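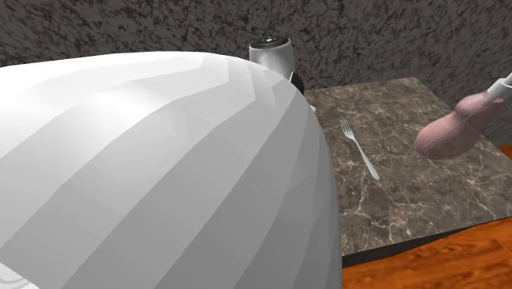
4. Mise en service de l'adoucisseur Trirska 261

Avant de commencer : couper l'arrivée d'eau générale. Prévenir la maison, plus d'eau pendant l'opération. Seau, serpillière, clé de 24.

4.1 Raccordement

1. Poser l'appareil sur sol plat, à moins de 3 m d'une évacuation.
2. Visser le by-pass à la main. Joints en place, côté chanfrein vers l'appareil.
3. Entrée à droite, sortie à gauche (vu de derrière). Flèches gravées sur le corps de vanne, les suivre.
4. Serrer d'un quart de tour à la clé. Pas plus.
5. Brancher le tuyau de vidange. Laisser un vide d'air au-dessus du siphon.

ATTENTION : ne jamais coller le tuyau dans le siphon. Risque de retour d'eau usée.

4.2 Remplissage du bac

1. Verser 3 litres d'eau au fond du bac.
2. Ajouter le sel en pastilles, jusqu'à 25 kg. Pas de sel de cuisine, pas de sel de déneigement.
3. Refermer le couvercle, vérifier que le flotteur bouge librement.

Note : avec les pastilles Plikitz, attendre deux heures avant la première régénération. Elles fondent plus lentement.

4.3 Réglages

1. Brancher le transfo. L'écran affiche l'heure, clignotante.
2. Régler l'heure avec + et -, valider par OK.
3. Entrer la dureté mesurée à la bandelette (voir 3.2).
4. Heure de régénération : 2 h 00 d'usine. A changer si quelqu'un tire de l'eau la nuit.
5. Appui long sur OK, 5 secondes. Le cycle démarre.

Durée du premier cycle : 189 minutes. Ne pas débrancher pendant ce temps, ne pas toucher au by-pass.

Code 359 à l'écran : vanne hors position. Débrancher, attendre une minute, rebrancher. Si le code revient, appeler le SAV Fevero avec le numéro de série sous la main.

4.4 Rinçage

Ouvrir l'eau doucement, by-pass à mi-course. Laisser couler un robinet froid dix minutes. Eau un peu jaune au début, normal, c'est la résine. Controler les raccords au papier absorbant, puis ouvrir le by-pass en grand.

Remplissage du bac suivant : voir chapitre 5.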